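Features > Home Life > Laundry

We use cookies to remember what you like to read. By continuing you agree to our cookie policy. Accept | Manage settings

The Last Coin Laundry in Gretville

By Tanner Dufour

The change machine at Adley Wash & Dry takes your five-dollar bill on the second try. The first try is a formality, like being asked how you are at the bank. Regulars feed the bill in, wait for it to come back, turn it over and feed it in again. Strangers go looking for an attendant, and by the time they give up, somebody has taken their dryer.

I have been doing my wash at Adley since April, when the machine in my basement filled with water and declined to discuss the matter further. The plan was to come for a week. I got a quote for the repair, then a quote for a new one, then a roll of quarters.

Gretville used to have 4 coin laundries, one for each direction you could leave town in. The one on Bustus Street became a tanning place and then a vape place, and the sign has been painted over so many times it sticks out from the wall like a shelf. The one by the depot burned. The one out past the high school is technically still standing. Adley is what remains, and on a Saturday morning it sounds like a small airport.

There are rules here, and none of them are on the wall. The wall has a notice about dyeing rugs, dated by its own typeface to the Carter years. The real rules you learn by breaking them. You may take a stranger's finished load out of a washer after ten minutes, but you put it in a cart, never on the folding table. You do not remark on what is in it. If a sock falls, you pick it up and look away, as if it had fallen off a bride.
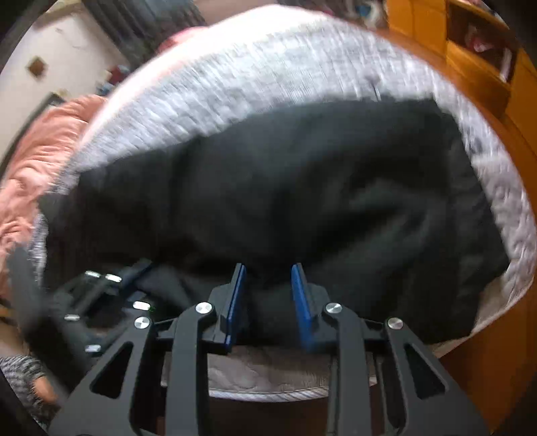 The Home Desk, Features Department

Folding is where people's characters come out. My mother folded towels in thirds and considered halves a sign of a troubled household. At Adley I have watched a man in a good suit roll every shirt he owned into a tube and drop them one by one into a duffel bag, whistling. I have also watched a teenager square the corners on a fitted sheet, unassisted, and I wanted to shake her hand. My own method is to make a pile at the end of the bed and let it settle the question by Wednesday.

Black clothes are a separate education. Everyone buys them because they don't show dirt, and then discovers that they show everything else, especially blankets. I own one black sweatshirt that has been in a dryer with so much pale fleece that it could apply for custody.

The dryers themselves are Ferreiras, big drum jobs the owner's father bought used from a hotel that was closing. Number six runs hot and is prized by people with jeans. Number nine eats the first quarter and then, if you thump it beside the slot, works for free until you lose your nerve. I'm told the owner knows. He has priced a full replacement of the row, and the estimate is taped inside the office window where anybody waiting on a spin cycle can read it, which I take to be his way of asking us to stop complaining about number nine.

I did finally get my own washer fixed. It was the pump, and the man was gone in less time than it takes to dry a comforter. I've used it twice. It's quiet down there, and the light is bad, and the only person to judge my folding is the cat.

So I still go, most weekends, with the heavy things. I bring two fives, in case the machine is in a mood — and I leave number six to the people with jeans.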